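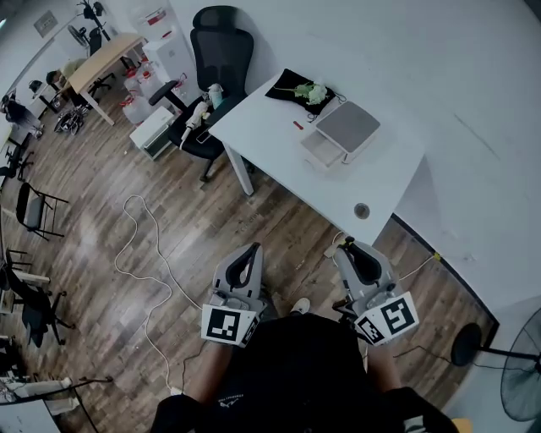

Office room, Engelhardt Wing. White desk with artificial flowers, mesh-backed chair and wood-grain floor.

Grollamier Offices – Rooms and Furnishings Gallery

Engelhardt Wing, upper floor

The Engelhardt Wing provides small office rooms for tenants of Grollamier who require a furnished workspace without a long lease. This page forms part of the furnishings gallery and is intended for prospective tenants and for current tenants who wish to request changes to their furniture. Rooms in the Iltley Building are shown on a separate page.

The rooms were refurnished in July to a common standard. White was selected for the desks and storage so that pieces may be moved between rooms and still match. Arrangements differ from one room to the next, and tenants may place their furniture as they see fit, provided that the door and the heating remain clear.

Desk
The rectangular desk has a plain white top, with a round grommet hole near a front corner for cables. Tenants who prefer to work facing a wall or a window may turn the desk without notice to the office. Desks should be lifted by two people and not pushed, as the legs will mark the floor.

Chair
A black mesh chair with a tall back and a headrest is the usual choice for the main desk. Replacement casters are kept at the front office.

Storage
The low drawer unit and the white cabinet take most everyday papers and supplies. Keys are signed for at the start of a lease. Lost keys are replaced at a charge of $15 each.

Second table
The light wooden table on white legs suits reading, sorting mail or a short meeting. It may be exchanged for a further cabinet on request – please allow 4 working days.

Floor
The wood-grain planks have a brown finish with lighter and darker streaks, set off by a dark baseboard against the white wall. Floors are to be swept weekly and cleaned with a well-wrung mop. Rugs are permitted if they have a non-slip backing. Long cables should be gathered along the wall at the end of the day, before the cleaning crew begins its round at 7 p.m.

Fans and small appliances
Standing fans may be used throughout the year. Small desktop appliances are welcome and should be switched off overnight.

Plants and decoration
Artificial flowers and greenery are permitted in every room. Live plants require a saucer. Pictures may be hung from the rail only.

Sizes and availability
The larger rooms in the wing measure almost 370 square feet. Floor plans are held at the front office and may be consulted there during opening hours. Furniture not shown in this gallery, including the Prurnis shelving used in the corridor, can be viewed by appointment.

Requests concerning furniture should be addressed to Ingeborg Petersen, Furnishings Office, Grollamier, ground floor.

Next gallery: Iltley Building, shared rooms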